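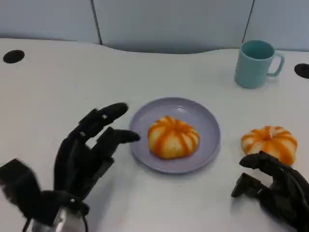

A small striped pumpkin on a lavender plate, with a second one beside it on the table and a teal mug behind.

Decorative pumpkin (tabletop)

A decorative pumpkin, in the sense I'm using on this page, is any small pumpkin or pumpkin-shaped ornament that sits on a table and gets looked at. It can be a real one off the vine, or it can be made of foam, resin, felt, glass, papier-mâché, you name it. I keep this little encyclopedia of household stuff going by myself, and this entry gets more mail than the one on doorstops (which I worked much harder on!), so I've rewritten it from the top.

Name

People call them mini pumpkins, table pumpkins, baby pumpkins or just "the little ones." Gourd is the word you'll hear for the warty, long-necked kinds, and there's a long argument to be had over where a pumpkin stops and a gourd starts. I'm staying out of it here. In my house the word "pumpkin" covers anything squat with ribs.

Shape

The classic form is wider than it is tall, with lobes that bulge out from a center line and a dip at the top where the stem goes. Makers of ornaments tend to exaggerate the lobes, and I like that, they read as a pumpkin from clear across the room. The top may have a proper stem, a curl of wire, a button, or just a small crown in the same color as the rest. The ribs matter more than the color, in my opinion. Paint one blue and your guests will still say pumpkin.

Color and stripes

Plain orange is what most of us grew up with. White ones came into my local stores later and I was a snob about them for a while, but I've come around. Then there are the striped ones, orange and cream running from top to bottom down the ribs, and those are my favorites by a mile. On real fruit the stripes are uneven and speckled, and the colors bleed into each other a bit. On ornaments they're often much more regular, like a beach ball or an old circus tent.

Real and artificial

Real minis are lovely and cheap and they have a shelf life. Kept cool and dry, an uncut one will usually see you through the season. Kept on a sunny windowsill, it goes soft at the bottom, and you find out when you pick it up. The artificial kind just goes back in a box until next year. My oldest is a foam one from Petridis, a gift shop I used to pass on my way to the bus, and I've had it for 18 years. The paint has rubbed off along two of the ribs and I'm not fixing it.

Display

A pumpkin on a plate looks like a decision, while a pumpkin alone on a table looks like somebody put it down for a minute. I don't know why that works, but it does. A plate with a raised rim is best, since round things wander, and it also catches the damp if a real one starts to go. Put it in the middle or a touch off to one side.

For the plate color, I'd go for something cool. Lavender is wonderful under orange (try it before you laugh), and pale teal or gray-blue nearby does the same job, so a mug in that range can stay on the table and count as part of the arrangement. White tables suit all of this very well. Dark wood is nice too but it asks for a lighter plate.

Pairs look good when one sits on the plate and the other goes directly on the table next to it. Two crammed onto one small plate always look to me like they're waiting for a bus. Desks with cable holes need a little care, as the really tiny ones will go straight down. Ask me about the afternoon I spent under my desk in February with a flashlight.

Care

Dust artificial ones with a dry paintbrush, working along the ribs. Felt can be picked over with tape. Don't wash foam under the faucet, the water gets into it and takes ages to leave. Real ones want a wipe with a barely damp cloth and a check underneath every few days. For storage I use egg cartons for the tiny ones and a shoebox with tissue for anything bigger.

Makers and collecting

Collectors mostly go by maker and mold number. Miltar did ribbed resin ones with a flat base, and mold 463 is the one people write to me about, usually wanting to know if it's worth anything. (A little, if the crown isn't chipped.) Pakirow made lighter, hollow ones that roll if you breathe on them. The Grodberg catalog lists a striped pair under 1210 and I have never once seen it for sale, so if you have a spare, please, my address is at the foot of the index page.

See also: Candy dish; Centerpiece; Gourd; Saucer; Wax fruit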